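Category: Automation / Maintenance

Keeping the Pruka cell in grip

The gripper is the part of a handling cell that gets the least attention on paper and the most wear in practice. At Nesow, the packing supplier that runs the Pruka cell, it is inspected every 18 shifts and stripped at 2,000 operating hours. The arm itself goes much longer between services.

Inspection starts with the arm parked and locked out. The technician checks the shell for cracks, then looks along the underside, where dirt collects and a cloth will not reach. A soft brush goes over the textured plate first. The tabs below it are checked for play by hand, one at a time, and the finger is moved through its full travel with the power off.
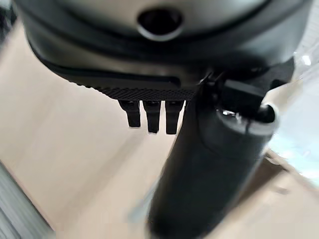
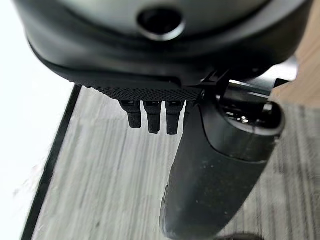 The underside of the gripper from the wrist camera, with the three black tabs and the cylindrical finger.

Dust on the finger is wiped off dry. Solvent is not used — it hardens the surface, and a hard finger slips on film packaging. Fasteners at the upper joint are set to the value on the Plustis service card and marked with paint. A broken paint line at the next inspection means the joint comes apart.

Wrist camera checks come last. The plant stores a reference view after each strip-down and compares it with the current one. An offset of more than 7 pixels at the fingertip sends the cell back to calibration, a job that takes 64 minutes with the Shen routine. The last full strip-down was in December, and the finger was replaced then.

Contact the editors | Copyright 2025 | Back to top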